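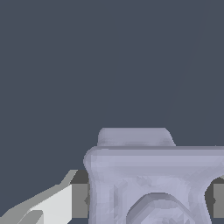

시뮬레이터 화면 속 연보라색 물체와 왼쪽 아래의 그리퍼 손가락.

테크 & 라이프 > 체험기
2025년 2월 | 글 객원기자

로봇 팔에게 일을 가르치러 갔다가 제가 배우고 온 이야기

저는 손재주가 없는 편이에요. 이케아 서랍장을 조립하면 꼭 나사가 남고, 인형 뽑기에서는 평생 한 개도 못 건졌습니다. 그런 제가 로봇에게 물건 집는 법을 가르치겠다고 루브콤(Luvcombe)까지 갔으니 편집장님이 웃을 만도 했죠. "로봇이 불쌍하다"가 출장 결재와 함께 받은 유일한 코멘트였습니다.

찾아간 곳은 하스테로(Hastero)라는 작은 회사입니다. 역에서 내려 빵집 골목으로 쭉 들어가면 예전에 인쇄소로 쓰던 건물이 나오는데, 간판이 하도 작아서 두 번이나 지나쳤어요. 문을 열어 준 사람은 게오르기차 에네 씨. 시연 데이터 쪽을 맡고 있고, 제 하루 선생님이기도 했습니다. 악수를 하자마자 제 손을 유심히 보더니 오른손잡이냐고 묻더군요. 그렇다고 하니까 그럼 의자를 저쪽으로 옮기래요. 커피는 그다음에 나왔습니다.

요즘 로봇에게 일을 시키는 방법 중에는 동작을 코드로 한 줄 한 줄 짜는 대신 사람이 직접 보여 주는 방식이 있습니다. 팔을 손으로 잡고 이리저리 끌어 주기도 하고, 떨어져 앉아서 조종기로 움직이기도 하고요. 사람이 해낸 움직임을 차곡차곡 기록해 두었다가 로봇이 그걸 따라 배우는 거죠. 하스테로에서는 둘 다 하는데, 초보자는 무조건 원격 조종부터, 그것도 시뮬레이터 안에서 시작한다고 합니다. 진짜 팔은 비싸고 제 실력은 아직 아무도 모르니까요!

시뮬레이터 이름은 페켈(Pekell)입니다. 처음 켜 보고 솔직히 좀 실망했어요. 저는 영화 같은 화면을 기대했거든요. 그런데 배경은 그냥 짙은 회색이고, 물체는 각진 면이 얼룩덜룩 보이는 연보라색 덩어리인 거예요. 곡선 가장자리는 계단처럼 우둘투둘하고요. 어릴 때 사촌 형네 컴퓨터로 하던 게임이 떠올랐습니다. 에네 씨 말로는 연습용 장면은 가벼운 게 최고래요. 화면이 예뻐도 손을 움직인 만큼 바로 따라오지 않으면 아무 소용이 없다고요. 10분쯤 지나니까 정말 그래픽 생각은 싹 사라졌습니다. 그럴 여유가 없었어요.

조종기는 볼펜보다 조금 굵은 막대처럼 생겼고 옆에 버튼이 달려 있습니다. 막대를 밀면 화면 속 그리퍼가 앞으로 가고, 손목을 돌리면 그리퍼도 돌아갑니다. 말은 쉽죠. 문제는 깊이였어요. 화면에서는 분명히 손가락이 물체 바로 옆에 있는 것 같은데, 닫아 보면 허공을 꼬집고 있는 겁니다. 다시 밀면 이번에는 쿵. 물체가 옆으로 쓰러지고, 처음부터 다시. 카메라가 물체에 바짝 붙는 시점에서는 더 헷갈렸어요. 큼직한 물체가 눈앞을 차지하고 그리퍼는 구석에서 끝만 비스듬히 들어오니까, 제 팔이 지금 어디까지 와 있는지 상상으로 채워야 하거든요.

첫 과제는 시연 12번이었습니다. 물체 쪽으로 다가가서, 잡고, 들어 올려서, 정해진 자리에 내려놓기. 이걸 12번 하면 됩니다. 저는 점심 전에 끝내고 골목 빵집에 갈 생각이었는데요, 오전이 다 가도록 쓸 만한 기록은 딱 3개였습니다. 나머지는 집다가 떨어뜨렸거나, 잡기는 잡았는데 그 상태로 제가 당황해서 한참 멈춰 있었거나, 재채기를 했거나 (진짜예요, 재채기하는 순간 팔이 천장으로 날아갔습니다) 그런 것들이었어요.

그런데 재미있는 건 떨어뜨린 기록보다 멈춰 있던 기록을 에네 씨가 더 싫어했다는 점입니다.

"머뭇거리면 로봇이 머뭇거리는 것도 배워요."

제가 중간에 숨을 고르느라 쉬면, 나중에 로봇도 그 자리에서 이유 없이 쉰다는 거예요. 이 말을 듣고 나서 묘하게 자세를 고쳐 앉게 되더라고요. 누가 제 버릇까지 베낀다고 생각하니 부담스럽기도 하고, 조카 앞에서 젓가락질할 때 기분 같기도 하고요.

점심은 결국 빵집에서 못 먹고 회의실에서 샌드위치로 때웠습니다. 그 자리에 조지안 슈발리에 씨가 합류했어요. 원래 도자기 복원을 하다가 이 일로 넘어왔다고 합니다. 깨진 항아리 조각을 맞추던 손으로 로봇을 가르치니까 기록이 얼마나 매끄러운지, 오후에 슈발리에 씨의 시연을 재생해서 보여 줬는데 저는 그만 감탄사를 내뱉고 말았습니다. 그리퍼가 물체 옆에 와서 살짝 속도를 늦추고, 각도를 맞추고, 그대로 스윽. 군더더기가 하나도 없어요. 비결을 물었더니 한참 생각하다가 이렇게 답하더군요.

"잡을 곳을 먼저 정하고 나서 움직여요. 가면서 정하면 늦어요."

저는 늘 가면서 정하는 사람입니다. 여행도 그렇고 기사 마감도 그렇고. 뜨끔했지만 일단 해 보기로 했어요. 연보라색 덩어리를 이번에는 건드리지 않고 가만히 쳐다봤습니다. 맨 위에 볼록하게 솟은 부분이 있고, 그 밑으로 넓은 턱이 있고, 턱 아래는 안쪽으로 잘록하게 들어가 있어요. 더 내려가면 아치 모양으로 파인 데도 있고요. 오전 내내 씨름했으면서 이렇게 생긴 줄도 몰랐던 거죠. 저는 무작정 제일 넓은 데만 노리고 있었는데, 잘록한 허리 쪽을 노려 보니 느낌이 확 달라졌습니다. 그리퍼를 옆에서 비스듬히 넣고, 허리에 맞춰 손목을 돌리고, 닫기. 들렸다! 옆자리 분이 돌아볼 만큼 소리를 질렀어요. 죄송합니다.

그 뒤로는 신이 나서 점심 뒤에만 9개를 채웠습니다. 드디어 12개 완성! 에네 씨가 목록을 쭉 넘겨 보더니 그중 하나는 내려놓는 동작이 너무 거칠다며 지우자고 했는데, 제가 거의 빌다시피 해서 살려 뒀습니다. 지금도 그 파일이 남아 있을지는 모르겠네요. 제가 나간 다음에 지웠을 것 같아요.

오후 늦게는 진짜 로봇 팔도 만져 봤습니다. 이름은 탐(Tam). 왜 탐이냐고 물었더니 직원마다 설명이 달라서 기사에는 안 쓰기로 했습니다. 탐은 손으로 직접 끌어서 가르치는 쪽이에요. 손목 근처에 있는 버튼을 누르면 관절에서 힘이 빠지는데, 그 상태로 팔을 잡고 원하는 길을 따라 움직여 주면 됩니다. 생각보다 묵직하면서도 부드러워요. 물속에서 누군가의 팔꿈치를 잡고 걷는 느낌이랄까. 시뮬레이터에서 그렇게 애를 먹이던 깊이가 여기서는 그냥 보이니까, 세상에, 이렇게 편할 수가 없었습니다.

그럼 처음부터 손으로 가르치면 되지 않느냐고요? 저도 똑같이 물어봤어요. 슈발리에 씨는 손으로 끌면 사람 몸이 자꾸 카메라를 가리고, 좁은 데서는 팔꿈치를 둘 곳이 없다고 했습니다. 게다가 시뮬레이터에서는 쓰러뜨려도 버튼 하나로 처음 상태가 되잖아요. 탐 앞에서는 떨어진 물건을 제가 허리 숙여 주워야 했습니다. 8번째로 주울 때쯤에는 그 초기화 버튼이 몹시 그리웠어요.

지난 8월에 들어온 신입 직원은 첫 주 내내 페켈만 했다고 해요. 밤에 눈을 감아도 그리퍼가 보였다는데, 그 말을 들을 때는 과장이 심하다고 생각했거든요. 그날 밤 숙소에서 양치 컵을 집으려다가 제 손이 컵 앞에서 살짝 멈추고 각도를 재는 걸 보고 혼자 웃음이 터졌습니다. 어디를 잡을지 먼저 정하고, 그다음에 움직이기. 컵은 무사히 들었고요.

돌아오는 날 아침에야 골목 빵집에 들렀습니다. 호두가 들어간 둥근 빵이 맛있으니 루브콤에 가실 분은 일찍 가 보세요. 집게로 빵을 집는데 뒤에 줄이 꽤 길었고, 저는 또 어디를 잡을지 한참 고민하고 있었습니다.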